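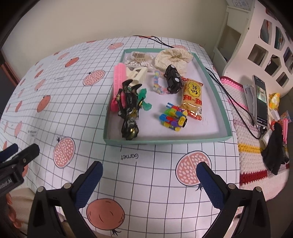
Suche im Blog Suchbegriff eingeben Los

Startseite Ordnung Küche Reparieren Über mich

Kleinkram sortieren in 23 Minuten

In jeder Wohnung gibt es einen Ort, wo die kleinen Sachen sich sammeln. Bei mir war es die Kommode im Flur. Im Februar habe ich mir eine feste Methode überlegt, und seitdem mache ich es immer gleich.

Sie brauchen: ein flaches Tablett, 3 kleine Schachteln, einen Bleistift und Klebeband aus Papier.

1. Stellen Sie den Küchenwecker auf 23 Minuten. Länger soll es nicht dauern, sonst verliert man die Lust.

2. Leeren Sie nur eine Schublade. Alles kommt zuerst auf das Tablett, auch das, was Ihnen peinlich ist.

3. Beschriften Sie die Schachteln mit »Bad«, »Kinder« und »Werkzeug«. Andere Namen sind natürlich auch möglich. Meine Nachbarin Slavica Stan schreibt auf eine immer »Später«, davon möchte ich abraten.

4. Nehmen Sie jedes Ding genau einmal in die Hand und legen Sie es in eine Schachtel oder in den Müll. Batterien gehören nicht in den Hausmüll, bitte geben Sie diese im Geschäft ab.

5. Wischen Sie die Schublade mit einem feuchten Tuch aus und lassen Sie sie offen trocknen.

6. Bringen Sie die Schachteln noch am gleichen Tag an ihren Platz.

Bei einer tiefen Schublade kann man bis zu zwei Durchgänge brauchen. Machen Sie dazwischen eine Pause.

Ähnliche Beiträge
Knöpfe aufbewahren ohne Glas
Kabel richtig aufwickeln
Der Schrank unter der Spüle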